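3.2 Costs carried by patients and families

Patients were recruited from the dialysis units at Katby and Salville between January and June. All adults who had been on hemodialysis for at least three months were invited, and 100 agreed to take part. Of these, 47 were on the waiting list for a kidney from a deceased donor. The rest were either still being assessed, had been turned down on medical grounds, or had told their doctor they did not want a transplant.

Each patient was interviewed once, during a dialysis session, by a member of the study team. Interviews were held in the language the patient used at home. We asked about travel, medicine, food, lost wages, and any money borrowed or property sold since treatment began. Where the patient agreed, a family member was interviewed separately. Interviews at Salville were led by Chantelle Ndlovu, who also checked the coding for both sites.

Most patients had expected the dialysis itself to be the main expense. In both units the session fee was covered in full or in large part by the public plan, and the costs that caused trouble were the ones around it. Travel came up in nearly every interview. Patients living outside town came in three times a week, usually with a relative, and the relative often gave up a day of paid work each time. Several families had moved closer to the unit and were paying rent for a room while keeping up a house elsewhere.

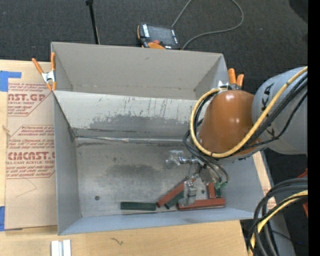 Figure 3. Blocks in the divided bin.

Lost wages were harder to measure than travel. Many patients had worked by the day or run a small shop, and they could not say with confidence what they would have earned. We therefore recorded whether work had stopped, been cut back, or stayed the same, and did not try to put a sum on it. Thirty-nine patients had stopped work completely within a year of starting dialysis. Those with office jobs were more likely to have stayed on, often with shorter hours.

Borrowing was common and usually began within the family. Loans from employers and from moneylenders came later, when relatives could give no more. Some patients did not know how much was owed in their name. A daughter or brother had handled it and had chosen not to tell them. For this reason the figures on debt given by patients and by relatives do not always match, and we report both.

Medicine costs varied widely between the two sites. The Katby unit has its own pharmacy and supplies injections for anemia at a fixed price. At Salville patients buy them from private shops in the Mansour district, and some skipped doses toward the end of the month. Staff at the unit knew of this and kept a small stock for the worst cases.

Counting all visits logged during the study period, the two units together recorded 1,334 sessions for the patients in our group. Missed sessions were noted on a separate sheet, with the reason where one was given. Lack of transport was the reason given most often, followed by illness and family events. Missed sessions are taken up again in Section 3.4.

2 comments
Shares: 6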